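Refilling tip boxes, and what I do with the lids

2022-02-06

I have written before about the glassware cupboard and the label printer, and a few people asked what I do about pipette tips. So this is a post about tip boxes. If you don't use them at work or at home it will be of no interest, and you might prefer the April post about shelving.

The boxes are the ordinary kind, a frosted base with a green grid on top. 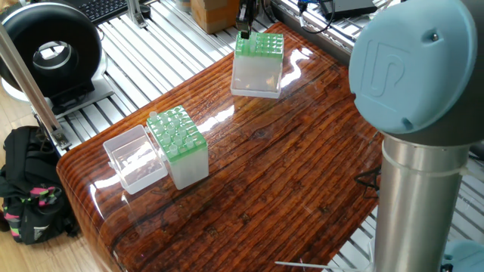
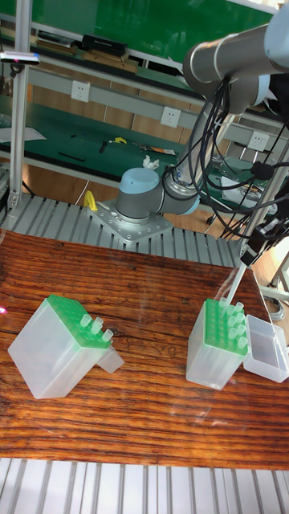
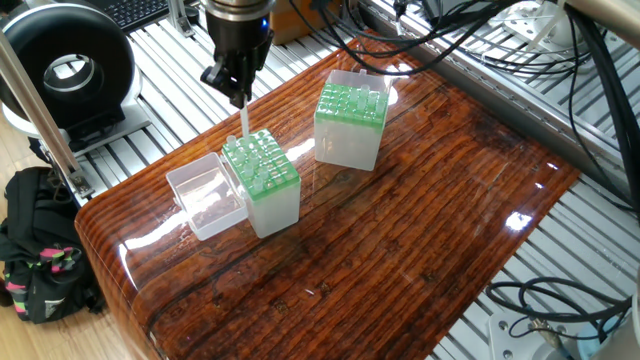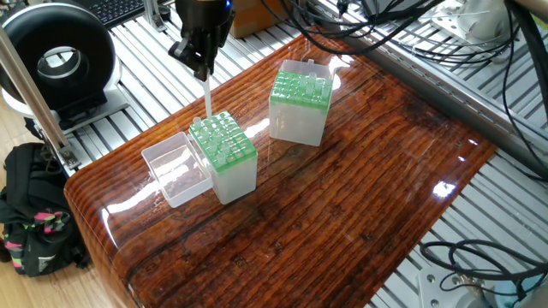 Photos: author's own. Please ask before reusing.

I buy tips loose, in bags, and put them into old boxes by hand. The bags come from Branis and hold 2,000 tips each. Ready-filled boxes from the same supplier cost a good deal more and leave you with a stack of empty plastic to get rid of. I kept the empties from years ago and have been filling them ever since.

Filling a box is dull work but not hard. I wash my hands, put on clean gloves and tip a heap of tips into a shallow dish. Then I start at a back corner and go along the row. I used to fill from the front, and my sleeve kept catching the ones I had already put in. A full box takes me 15 minutes if I don't stop. My neighbour at the next bench does it faster but drops more on the floor.

Some notes on the grid. The holes in the green plate are all meant to be the same size, but on older boxes a few get slightly stretched and the tips lean. A leaning tip is a nuisance when you come down on it with the pipette, as it either goes on crooked or pushes its neighbour out of line. I mark bad holes with a dot of permanent pen and leave them empty. When a plate has more than 3 dots I swap it for another one. The plates lift out on most makes. On the Gimeck boxes they clip in at both ends and you need a thin spatula to get them up, and I have snapped one doing this.

Part-used boxes are the real problem in our room. Everybody takes from wherever they like, so you end up with tips dotted about the grid. I asked people to start at the left and work across. It lasted a fortnight. Now I just go round when things are quiet and combine the half-empty ones, moving the tips from one box into the gaps in another until one is full and the other is clear. I only do this for general use tips. Anything sterile gets used or thrown away, and I don't mix sizes even when they look close enough.

The lids are where people differ. A lid left upside down on the bench collects dust, and then it goes back on over the tips. A lid left hanging open can pull a light box over backwards if it's nearly empty. I prefer to shut it every time, which slows you down a bit. If I am working through a whole row I will leave it open and close it at the end. Lids that have come off at the hinge I keep in a drawer. They make good trays for small screws and spare O-rings, and one has been holding my paper clips for a long while.

For washing I use warm water and a little Heltex detergent, then rinse well and leave the parts upside down on a rack overnight. The base needs more rinsing than you would think, as water sits in the corners. I don't put them in the dishwasher. I tried it with 2 of them and the lids went cloudy and no longer closed properly.

About surfaces. Varnished wood looks nice, but it shows up every lamp in the room, and clear plastic on a shiny top is hard on the eyes after a while. Tips laid down on it are easy to miss. When I'm filling boxes I put a sheet of dark blue paper down first and can see any that roll away. A Golestani bench mat does the same job and doesn't slide, but the paper is free.

I still need to sort out the labels on the ends of the boxes. The old ones have gone yellow and the glue leaves a mark. I'll write that up when I have found something that comes off cleanly.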